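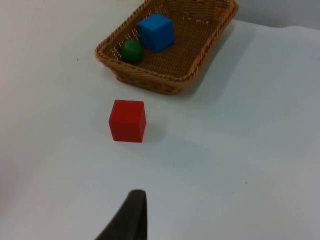
## Cleaning an old woven basket without wrecking it?

**wevunik_lane**

Hello all, I hope this is the right board. I've come home from a house clearance with a big woven basket, the sort you'd keep blankets in, and it has clearly lived in a shed. It smells musty and there's grey dust deep in the weave that my duster just slides over. I paid 60 for it, so I'd rather not ruin it on the first afternoon! Can it be washed? A friend swears by the hose but that makes me nervous. I don't know whether it's rattan or the plastic sort, if that matters.

**teuber_attic**

Lovely find! It does matter, so check first. Look for a snapped end somewhere underneath: plant fibre is stringy inside, plastic is the same all the way through. If it's plastic, hose away. If it's natural, hoover it with the brush attachment, then wipe it over with a cloth wrung out in 300 ml of warm water and a tiny drop of washing-up liquid. Keep it away from radiators while it dries (I split a rim that way years ago and I'm still cross). For the smell, leave a dish of bicarb inside overnight and pop it outdoors on a breezy morning.

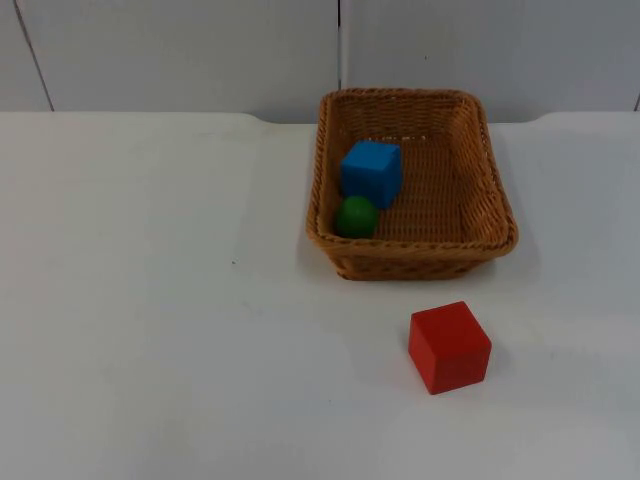 Small woven basket, with a blue cube and a green ball in it and a red cube in front.

An old toothbrush is best for getting under a thick rim like that one, and do go gently with it.

**sovo68**

just hose it. mine has been in the porch since 2000 and its fine. bit wonky now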